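May 14, 2023
By Timo Reuter

Every few months somebody sends me a spreadsheet comparing grippers. It lists stroke, payload, grip force, weight and price, and at the bottom there is a score. The last one covered hand-held grippers for recording demonstrations, and it put the Grondetti ahead of the Nakden by a wide margin. I think the score was wrong, and I think most scores like it are wrong for the same reason.

We have been trying both kinds of tool on ordinary jobs, cloth work above all.
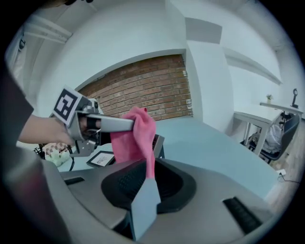
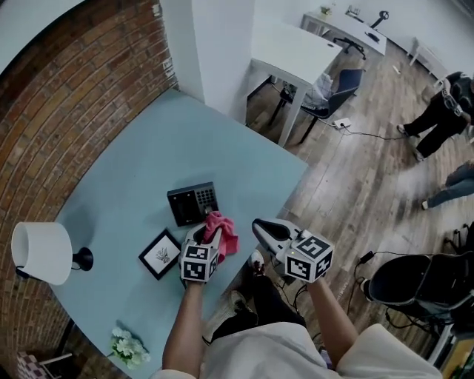
The Grondetti wins on paper because it closes harder and repeats its closing position better. Those are real strengths. If your task is putting pegs in holes, buy it and stop reading. But a person has to hold the thing, and the person is part of the measurement whether the spreadsheet has a column for it or not.

Edeltraud Mühlbauer did most of our cloth trials. In the first hour she could hardly tell the two tools apart. By the third hour she was resting her wrist between takes with the Grondetti and had started picking up the cloth in a different way, closer to the corner, so she would not have to turn her arm as far. Nothing in the tracking data would flag that as a problem. The positions are clean and the takes are complete. The motion is just not how she would wipe anything if you handed her a cloth and left her alone.

A policy trained on those takes learns her tired wrist. I don't see how it could learn anything else.

We ended up with 2,506 takes between the two tools. I threw out some 700 of them, mostly for tracking dropouts, and I kept a note of when each one had been recorded. The dropouts bunched up late in the sessions. People let the tool roll when they get tired, the marker turns away from the camera, and the pose is gone. So even if you only care about tracking, comfort shows up in your numbers in the end. A ten-minute bench test will never find it.

Lammers, the small shop that printed our spare fingers, makes a softer pad that I now put on everything. It costs a little accuracy at the tip. With fabric I am happy to pay that, as a hard pad either slips off a fold or pinches so tightly that letting go drags the whole cloth along. Releasing is half of handling cloth, and I have yet to see a comparison table with a line for it.

The usual answer to all this is that feel is personal and you can't put it in a table. I used to say that myself. Last August I argued for leaving it out of the Grumus report, and I regret it. You can time how long people work before they ask for a break. You can plot grasp points from the first hour against the last. You can have seven people do the same fold and look at how far they drift. None of this needs new equipment – it needs a longer day and somebody willing to sit through it.

There is a fair objection about cost. Long trials use up people's time, and a lab choosing between two tools may not have it. Fine. Then run one long session with the tool you are leaning toward before you order more of them. We did it the other way around and have a drawer of parts we no longer use.

I would still keep the spreadsheet. Payload matters, and so does price. I would take out the score at the bottom, though, and ask whoever filled it in how long they held each one.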